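About the Todorova Model Room

Todorova is the model and reading room of Greluvberg, an architecture school with a small in-house modelmaking practice. The room holds study models, site models and the printed and disc material that goes with them. It is used for reviews, for reference reading and for the routine work of keeping models in a condition where they can still be looked at and measured.

The school and the practice share one budget and one set of rules. Udora, the workshop on the floor below, builds and repairs. Todorova stores, catalogs and shows. Work moves between the two on a transfer slip, and a model without a slip stays where it is until one has been written.

Holdings

The catalog has 3323 entries. An entry may be a model, a book, a boxed set of drawings or a disc. Models are entered under the name of the site first and the name of the project second, so that several proposals for one site sit next to each other in the list. Books follow the ordinary subject order used in the main library, with one local exception: anything on model photography is kept with the models material and not with photography.

Most of the models were made for teaching. The standard scale for site models is 1:1000, and student work is accepted at that scale only if the base is flat and rigid enough to be carried by two people without bending. Single buildings are kept at larger scales. Mixed scales on one table are allowed during a review, provided each base carries its own scale note on the underside.

Color is left out of massing models as a matter of teaching policy. A white or gray model shows volume and shadow, and a reviewer is less likely to spend the session on materials that have not been chosen yet. Small markers may be used to show a point of entry or a viewpoint. They must be removable and must be listed on the slip.

The table and the shelves

Reviews are held at the table. Models are set toward the back, which leaves the front clear for drawings and notebooks. The bookshelf is open to anyone registered with the room, and items are returned to the compartment they came from. The shelf marks are on the inside face of the uprights.

Drinks are permitted on the table on two conditions: bottles have a screw cap, and mugs stay away from the model bases. Used bottles are cleared at the end of a session together with the drawings. Liquid is the most common cause of damage to a base board, ahead of dropping and ahead of sunlight. A board that has taken up water will lift at the corners within days, and the buildings glued to it will lift with it. 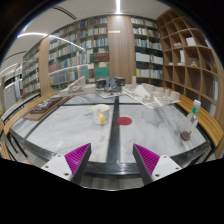
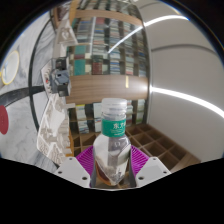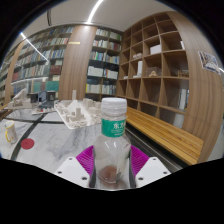 How should a white model be dusted before a review?

Use a soft, dry, wide brush and work from the highest parts down to the base, one direction at a time. Do not use a damp cloth, compressed air or an eraser. If a mark does not come off with the brush, leave it and note it on the transfer slip for Udora.

Clearing the room

The room is cleared at the end of each session by the group that used it. The order is fixed:

Bottles and mugs are taken off the table.
Drawings are rolled or filed.
Books and discs go back to the shelf.
Models are checked against the slip and moved last.

A model is lifted by its base and never by a tower or roof. Large site models are carried level, with both carriers facing each other. If the route includes the stairs, the model goes in a transport box. Boxes are stored flat at Udora and are made up on request.

Loose parts go into a paper envelope marked with the catalog number. The envelope stays with the base — it is not taped to it. Tape leaves a residue that turns yellow and cannot be removed from foam board without taking the surface with it.

Repairs

Udora accepts repairs during the teaching term. Simple jobs, such as a detached block or a split edge, are normally returned within 3 working days. Warped bases take longer and are not always recoverable. In that case the buildings are released from the old board and set out again on a new one from the plan kept in the file. If there is no plan in the file, the old base is photographed and traced before anything is removed.

Adhesives are limited to those on the workshop list. Solvent glues are not used on foam. Hot glue is not used on anything that is to be kept.

The annual check takes place in February. Every base is taken out, checked for level, brushed and returned, and the catalog is corrected where needed. The room is closed to readers for the duration of the check, although returns are still accepted at the Udora counter.

Teaching use

First-year students are introduced to the room in small groups. The session covers handling, the catalog and the shelf marks, and ends with a practice transfer of a spare base from the table to the store. Registration is issued after that session.

Later years use the room for comparative reviews, in which proposals for the same site are placed side by side and discussed from seated eye height and then from above. The Jistska studio, which runs through the second half of the year, works this way from start to finish. Its site models stay in the room for the full studio and are exempt from the transfer rule, but not from the rules on drinks.

Visitors and loans

Outside visitors may use the room by appointment. Books and discs are for reading on site. Models are lent to other schools and to local planning offices for up to 2 months, against a signed condition sheet. The borrower provides transport, and the box comes back with the model.

Requests should give the catalog number, the intended use, the display surface and its dimensions. Requests without dimensions are returned to the sender. The catalog can be consulted at the desk in Todorova, and a printed copy is kept at Udora.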